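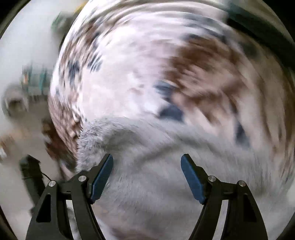

Issue 113, page 2

Jurton is looking for a perception and planning engineer

We are a small software group inside Jurton, and after a long stretch of making do we have finally been given the go-ahead to bring in one more person. If you like writing code that has to cope with soft, fluffy, badly behaved things filling up the whole view, we would very much like to hear from you.

Most of our days go into Tumitz, our toolkit for turning demonstrations made with a hand-held gripper into something a robot arm can plan with. Rigid objects we handle fairly well by now. Fleece, plush and anything with a pattern that smears when the hand moves fast are another matter, and that is where you would come in. You would work on pose tracking through motion blur, on estimating how wide the fingers are open when half the view is fuzz, and on the planner that has to decide what to do when the tracker isn't sure of itself (it often isn't, and we would like it to say so more clearly).

You would sit with Catinca Coman, who wrote most of the planner and is very patient with questions about it, and with Emilian Nistor, who looks after the replay tools and the nightly tests. The nightly run goes through 200 recordings, and whoever is in first with a coffee usually reads the failures out loud. You are welcome to join in or to put your headphones on.

We'd like you to be comfortable in Python and C++, to have shipped or maintained something that other people depended on, and to have at least two years of work or graduate study in vision, control or motion planning behind you. Time spent with real hardware is a help. If you come from games, mapping or film effects and think your tracking work would carry over, please do write anyway, as we have been pleasantly surprised before.

The post is full time, with two days a week from home if you want them, and we hope to have you settled in by December.

Send a short letter and a link or two to code you don't mind us reading to Aurelia Sima at the Perkeck office. There is no form to fill in. Katalin Hegedűs will be glad to answer questions about the work itself before you apply.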